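Rulla 3D forum – Rendering

trivance_user
Noise in my wood floor scene at 300 samples. Do I really need 1,000?

endale22
No. Use 300 and turn on the denoiser.

wumemside
Disagree. The denoiser smears fine grain – I'd go to 1,000 for a still.
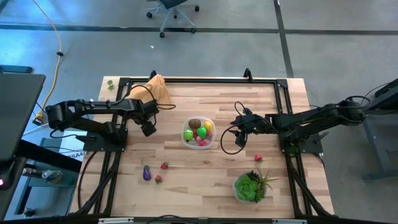
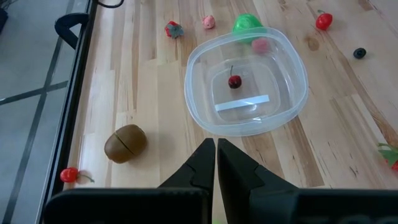

Wooden tabletops, both light

endale22
Grain is fine here if you feed it the albedo pass. 100 was too low for me, 300 wasn't.

trivance_user
Albedo pass was off. On now, 300 looks OK except near the baseboard.

wumemside
That's the smearing. Try 923, my usual – still quicker than 1,000.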